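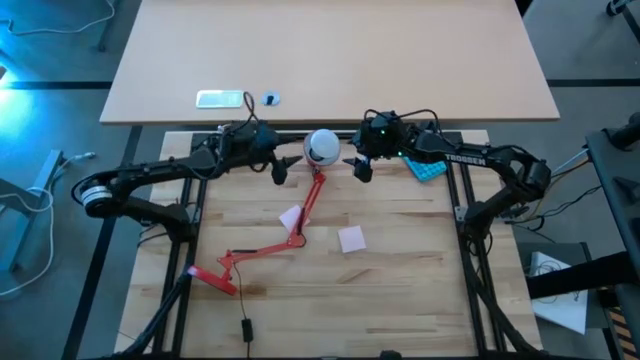 By April the arms had a desk lamp, a bench and better lighting than the rest of us. I had been at Bozsik nine years, repairing lamps for people who could have bought a new one for less, and I was now employed to watch.

"You're not watching," said Dorottya Lakatos, who had come over from Jatach with the arms and a great many cables. "You're supervising."

"What's the difference?"

"Two pounds an hour."

I supervised. The left arm considered the lamp. The right arm considered the left arm. I had worked with men like that at Brimthorpe, and it had taken a tea break to shift them.

My own record was 1341 lamps, written in pencil inside the door of the tool cupboard, where the last man had written his. The question on the floor was whether the arms should have a line in there too. Barry from packing said they should, only they'd have to hold the pencil. He'd been moved to a new job called Exceptions, and so far he was the only one.

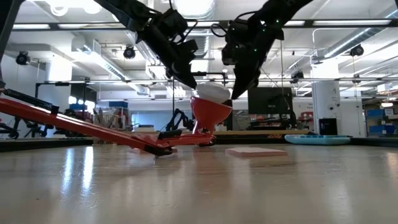

"They're very gentle," I told Dorottya, and was annoyed to find I meant it. I have dropped lampshades. I have sat on one.

"They don't get bored," she said.

"Do you?"

She looked at her clipboard for a while. "I used to mend radios," she said. "I was quite good."

Barura, who owned us that year, wanted some 2000 lamps through the bench before they would decide about staff. They sent a form for me to fill in. It asked me to rate my new colleagues for speed, accuracy and attitude. I gave them a four for attitude – they had never once asked me for money towards a leaving card.

On Friday I came in at seven and found Dorottya at my old bench with the back off the canteen radio. She had my good screwdriver and a biscuit in her mouth. Across the room the arms were waiting for somebody to supervise them.

"Is it the capacitor?" I said.

"Pass me the light," she said, so I went and got her a lamp.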